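Clarnel Adds Artificial Stem and Glass Vase Range for Offices and Lobbies

KISTPORT, 11 May 2020 – Clarnel, a supplier of interior furnishings to commercial buildings, today announced the Nullow range of artificial flowers and glass vases. The range is sold to facility managers, hotels and clinics and comprises 60 stem and vase combinations under 433 separate order codes.

Stems are supplied individually and arranged on site. Flower types include yellow tulips with green leaves, small blue filler flowers, and large blue fabric heads with ruffled petals. Stems may be cut to length with standard wire cutters.

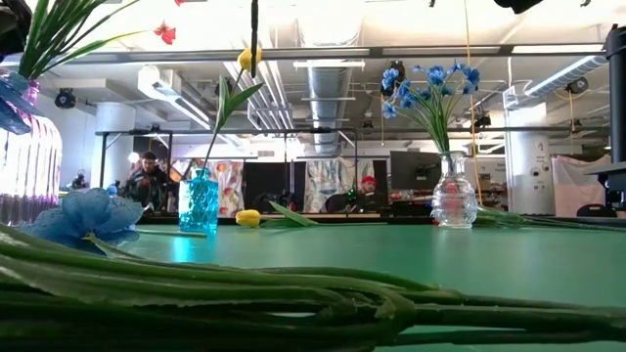
Vases are offered in ribbed, textured and faceted glass. Colors at launch include pink, turquoise and clear. Narrow-neck vases are specified for light filler stems, and single tall stems such as tulips are matched to vases with a heavier base. Each order includes an arrangement sheet listing stem count and cut length per vase.

"Most of our customers replace fresh flowers on a weekly contract," said Valdir Furtado, product manager at Clarnel. "With Nullow they place one order and dust the leaves every 30 days."

Stems and glass ship in separate cartons. Glass breakage must be reported within 2 business days of delivery. Distribution is handled by Fedoruk from its Kistport warehouse, and orders open in May. Price lists and sample stems are available from the Clarnel sales office on request.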